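NOTA DE PRENSA

Septiembre 2021

Grisberg presenta Zokisora, su nueva línea de cajas de almacenaje en plástico ahumado

Pensadas para cajones, baldas y encimeras. A la venta desde hoy en tiendas Prilitz y en la web de Grisberg.

Grisberg, firma de menaje y organización del hogar, lanza la colección Zokisora: cajas abiertas por arriba, de plástico translúcido en tono ahumado, para ordenar la cocina y lo que surja. Cubiertos, palillos, especias, bolsitas de té, pinzas, servilletas. Todo a la vista y sin tapas que quitar y poner.

La línea llega en 2 tamaños y sustituye a la gama Dawber, que se retira del catálogo en noviembre. Quienes ya tengan cajas Dawber podran seguir comprando piezas sueltas hasta agotar existencias (quedan 3476 unidades en almacén).

El diseño parte de una queja muy repetida en el servicio de atención al cliente: el plástico liso y transparente se marca enseguida. Huellas, rayitas, cercos. De ahí el acabado martilleado en la parte alta de las paredes, con un relieve irregular que juega con la luz, y las estrías finas y paralelas de la parte baja y el fondo. En el lateral largo, un asa calada rectangular de esquinas redondeadas para tirar de la caja sin tener que vaciarla.

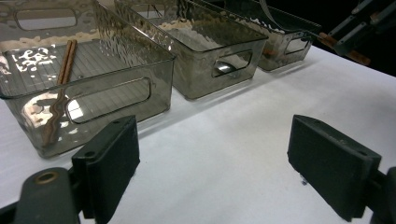
Departamento de Comunicación de Grisberg
Redacción y contacto con medios

Tres cajas Zokisora en fila sobre una mesa blanca, la primera con un par de palillos de madera. El tono, un gris tirando a marrón, deja ver el contenido pero lo suaviza bastante. Queda bien con madera, con blanco y con encimeras oscuras.

Algunas ideas de uso del equipo de producto:

Cocina. Una caja para palillos y cubiertos de servir, otra para sobres y especias, otra para lo que siempre acaba rodando por el cajón.

Despensa. En fila, con el asa hacia fuera. Legumbres en bolsa, pasta empezada, tabletas de chocolate.

Baño y escritorio. Cepillos, cremas, cables, rotuladores.

Limpieza: agua templada, jabón neutro y paño suave. No usar estropajo en la zona de relieve. No apta para microondas ni horno.

Disponibilidad. Primera tirada ya en las tiendas Prilitz, 185 puntos de venta. Los primeros 500 pedidos por la web llevan gastos de envio gratuitos, sin compra mínima. Reposición prevista para noviembre, junto con un tercer tamaño todavia por confirmar.

Imágenes en alta resolución, fichas técnicas y muestras para prensa: solicitar al Departamento de Comunicación, indicando medio y fecha de publicación. Las muestras se envían por orden de petición.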